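Diary > On the road > Ukley to Grevska

September 6, 2019
Posted by the author

Well, I'm writing this with my shoes off and my feet on the bed, because we drove 264 km today and my ankles have opinions about it. We left Ukley later than planned (my fault, I repacked the cooler twice) and then sat behind a gravel truck nearly all the way to Rikanden. No passing lane, no radio signal, one bag of pretzels. By the time we got by him I knew every dent in his tailgate!

Lunch was at a bakery in Rikanden, the same one we found in April, and they still do the cheese rolls with the burnt bits on the bottom. I bought 12 and told myself they were for the week. There are 2 left.

After that we took the back way through Reuter and I'm so glad we did. I'd forgotten how much I like driving through the edges of towns — walls and gates and long sheds, and you never find out what's behind any of them. There was one stretch with a long white wall and a big metal canopy sticking out over it, then a run of pale yellow panels that looked almost gold in the glare. I want a garden gate that color. I've wanted to repaint ours for ages and I keep dithering between green and gray, so maybe that's settled.

The glare itself was brutal, mind you. I had the visor down and my sunglasses on and I was still squinting. Nice smooth road though, after all those potholes outside Ukley.

We got into Grevska with 37 km left on the fuel gauge, which is closer than I like to cut it. Must fill up first thing. The room is small and smells of floor polish, but the window opens and there's a kettle, so I'm happy. Tea, then sleep. 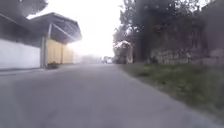 The yellow panels past the white wall, Reuter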